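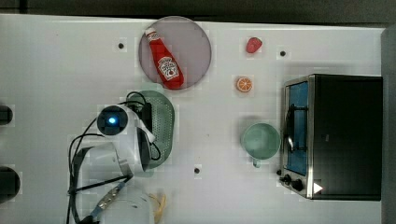 Clube de Leitura e Cozinha Havport | Secção de Conservas e Molhos

Tópico: Ketchup caseiro, com ou sem canela?

marmelada_da_ze
Boa tarde a todos! Fiz no fim de semana a receita da Gudis, aquela com tomate bem maduro, vinagre de sidra e um pau de canela, e cá em casa dividiu a mesa (o meu marido adorou, a minha filha diz que sabe a arroz-doce). Rendeu 6 frascos e ainda sobrou para os ovos do jantar. Vocês põem canela?

Diekmann
Ponho sempre, Zé, mas só meio pau, e tiro-o aos 38 minutos de fervura, que depois disso toma conta de tudo. E uso 130 g de açúcar amarelo, que a minha sogra jurava ser o segredo.

tio_sevier
Com todo o carinho, 130 g é compota! Eu fico-me por metade e deixo apurar mais tempo, tapado a meio, com uma folha de louro. Canela, nem vê-la.

Diekmann
Ó tio, o louro é para o feijão :) Cada um com a sua mania, mas o meu já dura há mais de 9 anos sem reclamações.

Cathal Hayes
Eu cresci com o de compra e continuo a gostar dele nas batatas, confesso. Mas em outubro provei um com cravinho, numa feira, e fiquei com vontade de tentar. Alguém tem as medidas?

marmelada_da_ze
Cathal, dois cravinhos por quilo de tomate chegam e sobram. Experimenta e vem cá contar, sim?

Contacto: secretaria do clube | © Clube Havport | Voltar ao topo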